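Chapter 5
Planning and Budgeting for Handling Equipment
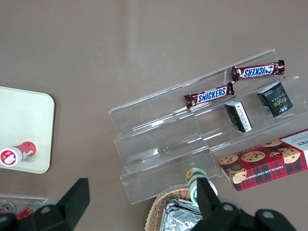
Figure 5.1 Mixed retail goods on a tiered display stand, with a two-jaw gripper in the foreground. Wrapped bars, small boxes and bottles each place different demands on the equipment.

Learning objectives

After studying this chapter, the student should be able to:
prepare a written statement of need before contacting suppliers;
separate the purchase price of a robot cell from the full cost of owning it;
compare quotations that cover different scopes of supply;
plan an acceptance test using the buyer's own goods.

Key terms: statement of need, scope of supply, end effector, duty, acceptance test, contingency, residual value

5.1 Introduction

Chapter 4 dealt with the selection of an arm by reach, payload and repeatability. The present chapter turns to the purchase itself. Many first projects run into trouble at this stage, and the arm is seldom the cause. More often the buyer has requested a price before settling what the equipment must pick up, where it must put it down, and how often.

The goods in Figure 5.1 illustrate the point. A crinkled candy wrapper offers no firm edge to a pair of rigid jaws. A cookie box has flat sides but may be wider than the jaws can open. A small bottle with a cap can be held from the sides, while the foil-wrapped package in the basket has an irregular surface and must be reached past a woven rim. The clear stand is a further item for the planner to consider, as transparent surfaces can be difficult for some depth sensors to measure. All of these matters affect cost, and all of them can be written down before any supplier is called.

5.2 The Fledlow case

Fledlow is a regional distributor that assembles display trays for small shops. In January the company set out to automate one packing table. Its product list ran to 323 items, and the first draft of the request asked for a cell able to handle every one of them.

Tineke Jacobs, the operations planner, reviewed a year of orders and found that 80 of the items made up most of the volume. The request was rewritten around these. The remaining items would stay with the manual line, and the supplier would be asked to price their later addition as a separate option. Two firms, Binura and Lindgren, were invited to quote.

The quotations could not be compared as received. Binura had included the gripper, two sets of spare fingers, guarding and operator training. Lindgren had quoted a lower figure, but for the arm and controller only, with the gripper to be supplied by a third firm, Jundex. Jacobs returned both quotations with a common scope sheet and asked each firm to fill in every line, entering "not included" where that was the case. The revised quotations, dated March 20, 2024, were much closer together.

5.3 What the budget must cover

A budget for handling equipment is usually drawn up under the following headings.

Capital items. The arm, controller, end effector, sensors, stand or table, and guarding.

Integration. Engineering hours, programming, electrical work, and any change to the floor or the surrounding conveyors.

Goods preparation. Trays, baskets and fixtures that present the goods in a repeatable way. This heading is often left out of first budgets - and is often the cheapest means of improving results.

Operating costs. Power, maintenance, replacement finger pads, software fees and the time of trained staff.

Contingency. A reserve held by the project owner and released only in writing.

Fledlow set aside 14 percent of the capital total as contingency. The correct share depends on how much of the work is new to both buyer and supplier, and no single figure can be recommended for all projects.

5.4 Specifying the acceptance test

The acceptance test should be agreed before the order is signed. It should name the goods, their starting positions, the number of attempts and the result required for payment. Fledlow specified 200 consecutive picks from its own stock, with wrapped and boxed goods mixed.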